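Bench inspection checklist, two-arm station, Phelan lab
Inspected 2021-07-14 by Widad Khalaf. Second reader: Omar Aoun.

Use before any block of trials for the Gurilari study (does mixing household items on one bench improve grasp transfer to unseen items). Mark OK, FIX or N/A and write a comment.

1. Frame bolts at both sides and front corner braces - OK. Retorqued the right uprights.

2. Arm mounts, left and right - OK. No play at either base.

3. Emergency stop, both arms - OK. Tested with arms moving at trial speed, then again with one arm holding an item.

4. Cable slack at the wrists - FIX. Loops are long enough for full wrist rotation but the right one stands up high. Add a clip at the forearm and repeat the rotation test.

5. Elbow clearance outside the bench - OK with comment. Both elbows swing past the bench edge. Stay out of that space when the arms are powered, including when they are holding still.

6. Gripper fingers - OK. Tips are pointed, so check for burrs by eye and keep your hand out of the gap. Finger pads due for replacement after 2,000 grasps.

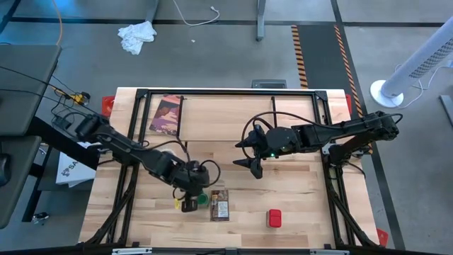 7. Item layout - OK. Items go down by hand with both arms paused. Leave bare bench between them wherever the layout sheet allows it. The first 28 trials in the mixed condition had items touching, and Issa Hourani has marked those separately because the failures there were mostly double grasps.

8. Floor on the operator side - FIX. Loose cables between the desk and the bench. Tie them up off the floor.

9. Floor behind the bench - FIX. A cloth and a white cable on the floor. Pick up both.

10. Hazard tape - OK. No lifted edges.

11. Logging - OK. Clocks on the two arms agree. Trial count stands at 545 and matches the paper sheet.

General comment: none of the FIX items affects the result so far, but item 4 could. A cable that drags on the wrist changes the approach angle, and the method compares approach angles between conditions. No new trials until item 4 is closed.

Comments (3)

Fouad Bataineh
We use nearly the same list at Girurport. I would split item 3 into 2 lines, one per arm. Ours passed on one side only once and the single box hid it.

Rima Karaki
Were the 28 touching trials left out of the comparison or just marked?

Issa Hourani
Just marked. The table gives the rate with and without them.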